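Cahier d'atelier, mardi 10/3/23
Numérisation des avis de décès, fonds Alvarado

Arrivée à huit heures et quart. J'écris d'abord ce qui reste de la semaine passée, ensuite le travail du jour. Dong-geon m'a demandé d'écrire plus lisiblement et de mettre des titres, donc je mets des titres.

État du fonds

Le fonds Alvarado contient 2 426 avis découpés et collés sur des feuilles de papier brun, plus une boîte de faire-part imprimés que nous n'avons pas encore ouverte. Les avis viennent surtout de deux journaux locaux. La personne qui a collé les feuilles a travaillé pendant très longtemps, et on voit sa manière changer : au début elle écrit la date du journal en haut à gauche, à l'encre, plus tard au crayon, et dans les derniers cahiers elle ne l'écrit plus du tout. Pour ces derniers il faut déduire la date à partir du texte (« décédée jeudi », « les obsèques auront lieu demain »), et cela donne souvent une semaine mais pas une année.

À ce jour nous avons saisi plus de 800 avis dans la base Vurnel. La saisie de la colonne « survivants » est la plus lente. Un avis court demande peu de temps. Un avis long, avec les neveux, les belles-sœurs et les enfants d'un premier mariage, peut occuper une demi-matinée si on veut bien faire.

Les liens de parenté

Question de Dayana, que je recopie pour ne pas la perdre : quand l'avis dit « veuve en premières noces de », est-ce que nous créons une fiche pour le premier mari, même s'il n'a pas d'avis dans le fonds ? Jusqu'ici j'ai créé la fiche, Dayana non. Nous avons donc deux pratiques dans la même base et c'est de ma faute, je n'avais rien écrit dans le guide.

Décision provisoire, prise avec Consuelo Cáceres au téléphone : on crée la fiche, on met « mentionné » dans le champ statut, et on ne remplit que le nom. Pas de date estimée. Si le nom est incomplet (« M. Ferrand »), on garde exactement ce qui est imprimé, avec le « M. ».

Autre cas : les prénoms d'usage. Une dame est appelée « Marie-Louise dite Lison » dans son propre avis, puis « Lison » tout court dans l'avis de sa sœur, quatre ans après. Vurnel les a prises pour deux personnes. J'ai fusionné à la main. J'ai gardé les deux formes, et j'ai noté dans le commentaire d'où vient chacune.

Les métiers, même problème en plus petit. « Employée des postes », « demoiselle des postes », « retraitée des PTT ». Je ne normalise pas. Shagufta Gilani voudrait une liste fermée pour faire ses cartes, je comprends son besoin, mais la liste fermée peut venir dans une deuxième colonne et le texte imprimé doit rester dans la première.

Relecture de la matinée

J'ai relu le lot 16, saisi par Dayana la semaine dernière. C'est un bon travail. Je relève :

Feuille recto, troisième avis : « inhumation » saisi pour « incinération ». Corrigé.

Même feuille, au verso : la formule « ni fleurs ni couronnes » est absente de la saisie. Elle doit y être. Shagufta étudie justement ces formules et elle voudrait savoir à quel moment elles deviennent fréquentes.

Un avis en double, collé deux fois à quelques feuilles de distance. Les deux textes ne sont pas identiques : dans le second, un petit-fils est ajouté. Je pense à une correction demandée par la famille et parue le lendemain. J'ai gardé les deux et créé un lien « rectificatif ».

Un avis sans nom de famille, le coin du papier est déchiré. On lit seulement la fin, « -ier ». Laissé en attente. Yareli propose de chercher dans les registres de la paroisse, elle y va de toute façon en décembre.

Reconnaissance de texte

J'ai fait un essai avec Flernen sur 68 images, toutes du même cahier. Le texte courant passe assez bien. Les noms propres passent mal, et dans un avis de décès il y a presque seulement des noms propres. Les petites capitales sont lues comme des minuscules une fois sur deux, et la croix imprimée devant le nom devient un « t » ou un « f ». J'ai donc perdu une partie de l'après-midi à chercher un « tJoseph » qui n'existait pas.

Deuxième essai avec un contraste plus fort : meilleur pour les petites capitales, plus mauvais pour le papier jauni, où les taches de colle deviennent noires. Je garde le premier réglage. Pour les colonnes étroites, il faut découper l'image avis par avis avant de lancer la lecture, sinon Flernen mélange les lignes de deux familles voisines. Cela a produit une veuve avec trop d'enfants, et une autre avec aucun.

À faire : écrire la règle de la croix dans le guide. On la saisit avec le signe prévu, jamais avec une lettre.

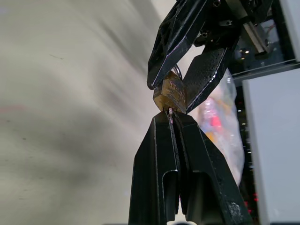 Réunion de quatorze heures

Présents : Dong-geon Do, Dayana Muñoz, Yareli Arriaga, moi. Consuelo excusée.

Le premier point était la publication en ligne. Yareli a préparé une maquette avec Flostetti. On cherche par nom, par commune, par année. C'est clair et rapide. J'ai demandé que l'image de la coupure apparaisse à côté de la transcription et non derrière un bouton, parce que le lecteur doit pouvoir vérifier tout de suite ce que nous avons lu.

Ensuite les avis récents. Jusqu'où va-t-on ? Les personnes décédées ne posent pas la même question que les survivants cités, dont beaucoup vivent encore, quelquefois avec leur commune de résidence. Dong-geon propose de masquer les survivants dans les avis des dernières décennies. Yareli trouve que les avis ont été publiés par les familles elles-mêmes et qu'on ne cache rien en les montrant. Je suis entre les deux. Un journal qu'on jette le lendemain et une base où l'on cherche par nom, ce n'est pas tout à fait la même publicité. On a décidé de mettre en ligne la partie ancienne d'abord et de demander un avis juridique pour le reste. Yareli écrit la demande.

Troisième point, les demandes des familles. Nous en avons reçu deux. Un monsieur cherche l'avis de sa grand-mère, il connaît seulement son nom de jeune fille et le village. Je l'ai trouvée, elle est sous le nom de son mari, comme presque toutes. Je lui envoie la copie demain. L'autre personne nous demande de corriger l'âge de son père, imprimé faux à l'époque. Nous ne changeons pas la transcription, mais nous pouvons mettre une note avec la date exacte et le nom de la personne qui nous l'a donnée, si elle est d'accord. Dayana répond.

Vocabulaire (pour moi)

J'ai confondu encore une fois « faire part » et « faire-part ». Le verbe sans trait d'union, l'objet avec. Dayana m'a expliqué aussi que « rappelé à Dieu » et « endormi dans la paix du Seigneur » ne s'emploient pas au hasard, et que certaines familles reprennent la même formule d'une génération à l'autre. Dans ma langue il y a moins de variantes. J'ai commencé une page à la fin du cahier avec les formules que je rencontre, et la première date connue pour chacune :

« pieusement décédé, muni des sacrements de l'Église »
« enlevé à l'affection des siens »
« a quitté ce monde après une longue maladie courageusement supportée »
« le présent avis tient lieu de faire-part »

La dernière est partout, Shagufta ne la veut pas dans son relevé.

Papier et colle

Les feuilles du sixième cahier se décollent. La colle est devenue cassante et plusieurs avis tombent quand on tourne la page. Je les ai laissés à leur place, chacun dans un papier plié, avec le numéro de la feuille au crayon sur le pli. Il ne faut pas recoller. Consuelo connaît une restauratrice et va lui demander un devis.

Pour la prise de vue de ce cahier, poser la vitre très doucement, sans glisser. Dong-geon préfère travailler sans vitre, mais alors le papier gondole et les lignes sont courbes. Essai comparatif à faire sur deux feuilles, pas plus.

Pour demain

Finir la relecture du lot 16, il manque les deux dernières feuilles.
Compléter le guide : fiche « mentionné », croix, rectificatifs.
Envoyer la copie au monsieur de la grand-mère.
Demander à Shagufta si elle veut les lieux d'inhumation comme ils sont imprimés ou avec le nom actuel de la commune.
Apporter des crayons 2B, il n'en reste qu'un et il est très court.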